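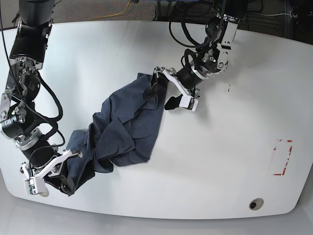 Two robotic arms with a dark navy garment on a white table

About Altinent

Welcome, and thanks for stopping by! Altinent is a small advising company in Rivotville, and we help grown-ups go back to college. Some of them left school one semester short of a degree and have been meaning to finish it ever since. Others never enrolled at all, and would like someone patient to sit with them while they work out the forms (there are a lot of forms).

Verna Haddad started the company after many years in a college registrar's office, where she kept meeting people who had plenty of credits and no clear idea what to do with them. She rented one room over the old Bilyk building, put a kettle in it, and began reading transcripts. We still read every transcript by hand, and we still have the kettle.

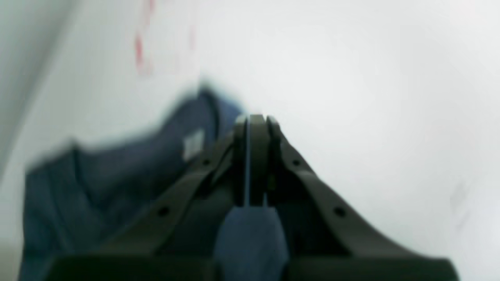

1 min read

These days there are 22 of us, between the Rivotville office and a second one in Bestholm, which opened its doors on October 7, 2019. Last year we sat down with 405 people, and 216 of them went on to register for at least one class. We were so pleased for every one of them, and we hope to see the rest again when the time is right!

Your first visit is free and usually runs a good hour, sometimes longer if we get to talking. Bring any old transcripts you can find, military or work training records if you have them, and your questions, even the ones you think are silly. Kids are welcome too. We'll go over what might transfer, what it could cost, and which evening or online programs fit around your job.

Spring advising begins in November, and both offices stay open late that month.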